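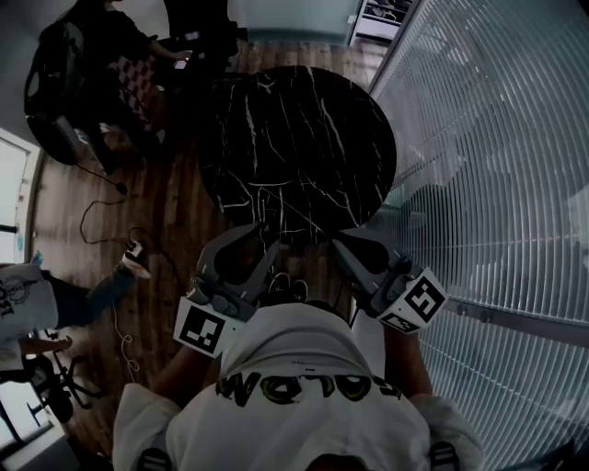
Vinegar and water is all I ever use on mine, one reader wrote in, and after a couple of years the top has gone cloudy where people sit. Is it ruined?

It probably isn't ruined, but stop using the vinegar. Marble reacts with acid. Each wipe takes a little polish off the surface, and on a black top the dull patches show up much sooner than they would on a white one. The steps below cover regular cleaning, dull spots, scratches and sealing for a round black marble table with white veining, along with a few notes on the floor and blinds next to it.

Make sure it is marble

Plenty of black tops with white lines are not stone. Printed glass, laminate and sintered stone are all sold in this pattern. Look at the edge first. On solid marble, a vein that reaches the edge usually continues down the side. Then look underneath. The bottom of a stone top is usually unpolished, sometimes with mesh glued to it. If you bought the table new, the paperwork should say.

Thin white lines that wander across the top like cracks are normal in black marble. To tell a vein from a real crack, close your eyes and run a fingernail over it. A vein is flat or very nearly flat. A crack catches the nail.

If you have glass or laminate, the daily cleaning below is still fine. Skip the polishing and sealing.

What you need

2 soft microfiber cloths, one for washing and one for drying
Dish soap with no lemon or other citrus in it
A bowl of warm water
Marble polishing powder
Wet-and-dry sandpaper, 1000 grit, only for scratches
Penetrating stone sealer
Painter's tape and an old sheet for the floor

I use the Iluden stone sealer. The hardware store in Mandisbridge carries it next to the grout. Any penetrating sealer labeled for polished marble will do. Do not buy the kind that leaves a coating on top, which will peel at the rim sooner or later.

Daily cleaning

Clear the table completely. Wiping around things leaves rings.

Dust it dry first. Grit dragged around under a wet cloth is what makes most of the fine scratches on dark stone.

Put a few drops of soap in the bowl. More than that leaves a film, and black marble shows film badly.

Wring the cloth out well and wipe from the center toward the rim. Turn the cloth over halfway around the table. Rinse it and go over the top again with plain water.

Dry right away with the second cloth. If you let it air dry you will see water spots, especially with hard water. Dry under the rim too.

Crouch down and look across the top toward the window. Streaks that don't show from above will show from there. With white blinds, tilt the slats partly open while you check. Closed blinds give a flat light and open ones give too much glare.

Dull spots

Dull rings and drips are usually etching. Coffee, wine, tomato, juice and vinegar all do it. Etching is damage to the polish and it can't be washed off.

1. Clean and dry the table as above.
2. Lay the sheet on the floor under the edge you are working on. Polishing powder gets into the gaps between boards and dries white.
3. Wet the spot and sprinkle on a little powder.
4. Rub in small circles with a damp cloth, pressing firmly, until the paste turns smooth. Go slightly past the edges of the mark.
5. Wipe off, rinse, dry and look. Repeat if needed.

A ring the size of a mug usually takes two or three rounds. If half the table is dull, call a stone shop. Hand polishing a large area leaves it patchy. Rampersad in Zarnbridge will do a table in place, and most places that cut countertops offer the same.

Scratches

Try this only on a scratch you can barely feel. Wet the 1000 grit paper, rub lightly along the scratch and keep it wet. The area will turn gray, which is expected. Then bring the shine back with the powder, steps 3 to 5. Test near the rim first. Anything deeper than that should go to a shop.

Sealing

Put a few drops of water on the clean, dry stone and leave them for 20 minutes. Wipe them off. If the stone underneath has gone darker, it needs sealer. On a very dark top this can be hard to see, so put a drop or two on a white vein as well.

Leave the table alone overnight after washing it. The next day, put tape along the underside of the rim if the base is painted. Spread a thin coat of sealer with a lint-free cloth. Wait as long as the bottle says, then buff off everything that's left. Sealer that dries on the surface makes a haze, and you'll be back to polishing. My top is 38 inches across and takes very little sealer, maybe a few tablespoons.

Sealer slows down stains from oil and coffee. It does nothing for etching, so you still need coasters.

Floor and blinds

Don't drag a marble table on a wood floor. Lift it with a second person, or take the top off if it comes off, and carry it on edge like a pane of glass. Carried flat, a stone top can break under its own weight. Felt pads on the base need checking now and then, as grit gets stuck in them.

If the table stands by a window with horizontal blinds, dust the blinds before you do the table. Close the slats one way, wipe down, then close them the other way and repeat. Run a cloth along any rail or ledge at the bottom of the glass at the same time.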